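How to Fold a Hand Towel Flat for Drawer Storage

By Cauã Fagundes
10 shares | 29 comments

A towel folded on a bed or a sofa arm keeps its creases. Work on a hard, flat surface such as a table, and clear enough space to open the cloth fully.

1. Lay the towel down and find the thickest hem. Turn that hem to your right.

2. Smooth from the center outward with the side of your hand. Pull each corner until the edges are straight. A corner that stays bunched has usually caught on its own stitching – open it with a fingertip before going on. 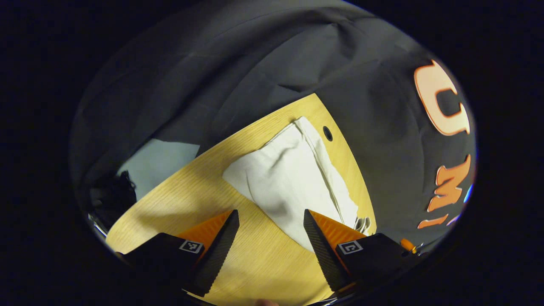

3. Bring the left edge over to meet the hem. The hem is thicker than the rest of the cloth, so stop just short of it. Folding over the top of it leaves a ridge that shows through every later layer.

4. Press the new crease once from top to bottom.

5. Fold the bottom third up and the top third down over it. Thin napkins need only a single fold at this step.

6. Turn the bundle over and store it with the closed edge facing up.

Frayed corners should be trimmed before washing, close to the weave. Do not pull loose threads. On older towels the hem may have shrunk more than the body – in that case, line up the body and let the hem sit slightly crooked.

654 views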